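Software Subsidies Should Follow the Work

Public debate about technology and employment tends to settle on a single figure. A ministry, a trade body or a large vendor announces that a given number of positions has been created, the figure is repeated in speeches, and the discussion moves on to whether the number is large or small. Far less attention is paid to where those positions are located, how long they last, and who is in a position to take them. It is the view of this author that regional governments now spending money on software employment should change the terms on which they spend it.

The case of Trirkurness is instructive. Three years ago the regional development office there opened a grant program for software firms willing to set up in the district. The program offered a fixed payment of 3000 for each new full-time position, paid after 60 days of employment. By the end of September the office had recorded 796 qualifying positions, and its director, Luuk Schouten, described the result as proof that a smaller region could compete with the capital for technical work.

The positions were real. The firms that created them complied with the rules as written. Yet the rules as written asked only whether a person was employed on the sixtieth day. They did not ask whether that person had been employed in the same work elsewhere in the region the month before, whether the position involved any training, or whether it remained in place at the end of the year. A program that measures one day will be managed toward that day, and there is no reason to criticize an employer for reading the terms of a grant carefully.

Zarmeena Bajwa, a labor economist who reviewed the program's published records, has argued that a large share of the positions consisted of transfers between firms. Her analysis has been disputed by the development office, and the records do not permit a firm conclusion on either side. That is itself a serious shortcoming. Public money was paid out for a purpose, and the paying body did not collect the information needed to establish whether the purpose was served.
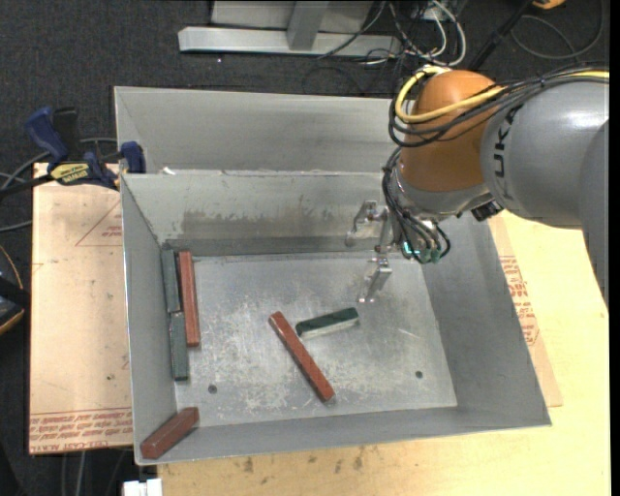
Robot arm and gripper at a metal bin of narrow blocks.

A second weakness concerns the kinds of work the program chose to recognize. Eligibility was limited to employers whose main line of business was software. A company writing mobile applications qualified. A food processor hiring its first two programmers to maintain its ordering system did not, although the work was similar and the programmers might well have stayed longer. Most people who write and maintain code do so inside organizations that would never describe themselves as technology firms. Hospitals, freight companies, water authorities and school districts all depend on such staff, and many of them struggle to fill vacancies at the salaries they are able to offer.

Bukberg took a different course. Its council had a smaller budget and, perhaps for that reason, was more cautious. Support was made available to any employer in the area, public or private, that created a post in which software was the principal duty. Payment was divided into installments, with the last released only at the end of the second year. Employers were also required to state what the post holder had been doing previously. The form used for this purpose ran to a single page.

Critics of the Bukberg approach have raised two objections, and both deserve a fair hearing. The first is that small firms cannot wait two years for money they need at the outset. Daniyal Khattak, who founded the scheduling software company Jatoi with a staff of four, told a council hearing that he had declined to apply for exactly this reason. His salary costs fell due every month, and a payment in the distant future was of little use to him in meeting them. The objection is sound as far as it goes. It could be answered by releasing a larger first installment to employers with fewer than 30 staff, a change the council has been asked to consider and has so far deferred.

The second objection is that mobility between employers is a sign of a healthy technical labor market, and that a rule rewarding long tenure discourages it. Mudassar Khokhar has made this point with some force in his writing on regional industry. Programmers learn by changing jobs, he observes, and a district in which no one ever leaves a post will soon find its skills out of date. This too is correct, but the Bukberg rules attach to the post and place no condition on the person who holds it. An employer whose programmer departs may hire another and keep its place in the program. What it may not do is close the post and keep the money.

There remains the question of training, on which neither region has performed well. Both programs assumed that qualified applicants already existed and needed only to be matched with vacancies. Employers in both places report otherwise. Mayuree Chaiyaporn, head of recruitment at Fivine, has noted that her company receives a great many applications for junior positions and very few from people able to take over an existing system, read code written by others and repair it without supervision. These abilities are rarely taught in short courses. They are acquired at work, beside experienced colleagues whose time is expensive.

If public funds are to be spent on software employment at all, a portion should be directed to that time. A modest payment to an employer for the hours a senior programmer spends instructing a junior one would be simple to define and reasonably simple to audit. It would also reach the employers that have been left out so far - the hospital with an aging records system, the freight company with one overworked developer - and it would leave behind something of value even where the post itself did not survive.

Trirkurness is due to decide on the renewal of its program at the council session of 9th December. The proposal before members would extend the present terms without amendment and raise the overall budget. Members should decline to approve it in that form. They should require that every payment be tied to a post still in existence after a full year, open the program to employers in all sectors, and publish the prior employment status of those hired, with names removed. The development office has the staff to do this work, and the additional reporting asked of employers would be slight. Until these changes are made, any increase in the budget should be held in reserve.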